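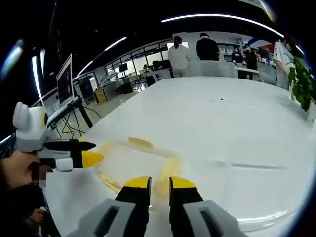

Plondham Forums > Home & Workshop > Off Topic
Thread: Will a machine ever do the fiddly jobs?

mitre_box_mel
Friday, May 11, 2018
My brother-in-law is convinced we'll have a robot doing the washing up and the ironing before his youngest leaves school. She's 11. I said I'd believe it when one of them could pick a bit of ribbon up off a table and hand it over without a fuss. He said that was a silly test. I don't think it is. Anyone here work with these things and care to tell me who's buying the drinks?

grubscrew
He is. We've got two arms at work (Hakala, the big orange ones) and they're very good at lifting the same casting out of the same tray all day long. Put the casting in upside down and they stop and flash a light until one of us walks over. Ribbon? Not a chance.

tealady_in_exile
I don't see why ribbon should be harder than a lump of iron. It weighs nothing.

grubscrew
The weight's the easy bit. A casting is the same shape every time you meet it. Ribbon isn't. Push one end and the other end goes somewhere else, or it doesn't move and you get a kink in the middle. If it's shiny or see-through the cameras have a bad time of it as well. And you've got two flat fingers to do it with. Try it at home with a pair of kitchen tongs in each hand and see how long before you swear.

Vungate_Vic
I think you're both behind the times. There are people working on exactly this, with the grippers held in the hand and a person doing the job through them, so the machine has something to copy. You don't program every move any more. You show it enough goes and it picks up the knack. Give it a few years.

mitre_box_mel
So a person does the job, with worse fingers than the ones they were born with, and we call that automation?

Vungate_Vic
That's how it learns, Mel. You learned to tie your laces by watching your mum.

mitre_box_mel
I learned in an afternoon and she didn't need to do it 3,000 times.

old_plane_iron
Been hearing "a few years" since I was an apprentice. The packing line at Drandbridge was going to be all machine by the summer. They put the first cell in, had a do with sandwiches, and by July there was a lad stood next to it straightening the bags so it could grab them. Still there as far as I know. He was on the same money as before, but bored stiff.

Vungate_Vic
One bad packing line doesn't prove anything. Dishwashers work. Washing machines work. Nobody's nan wants to go back to the mangle.

old_plane_iron
Agreed, and neither of them has fingers. You load it, you empty it, you hang the stuff out. They made a box that does the middle of the job and left us both ends.

tealady_in_exile
I'd pay good money for something that did the ends! Matching socks. Fitted sheets. Getting the bin liner to open.

grubscrew
The bin liner is a proper test. I'd put that above ribbon.

sawdust_and_tea
Mostly a lurker. I do wrapping and trimming for a gift shop, so ribbon is my actual job. What I'd say is that half of it is feel. You know it's going to slip before it does, and you pinch a bit harder without thinking. I can't see how you get that from watching hands. I'd be happy to be wrong because my thumbs are shot.

Vungate_Vic
You can put sensors in the fingertips. It's been done.

sawdust_and_tea
In a shop? At four o'clock on Christmas Eve with a queue?

Vungate_Vic
Not in a shop, no. Not yet.

grubscrew
I'll give Vic this much – learning by copying is a better idea than what we've got, where moving a tray by the width of a thumb means ringing the integrator and waiting a week. If it could cope with a tray being a bit crooked I'd have it tomorrow. But that's crooked trays. Ironing a shirt with a small child running round the board is another thing altogether, and I wouldn't let one near my kitchen.

mitre_box_mel
Right, so that's a no for the ironing, a maybe for crooked trays, and Vic. I'll tell him he's buying.

Vungate_Vic
Bookmark this thread. See you when she leaves school.

old_plane_iron
Bring a bin liner.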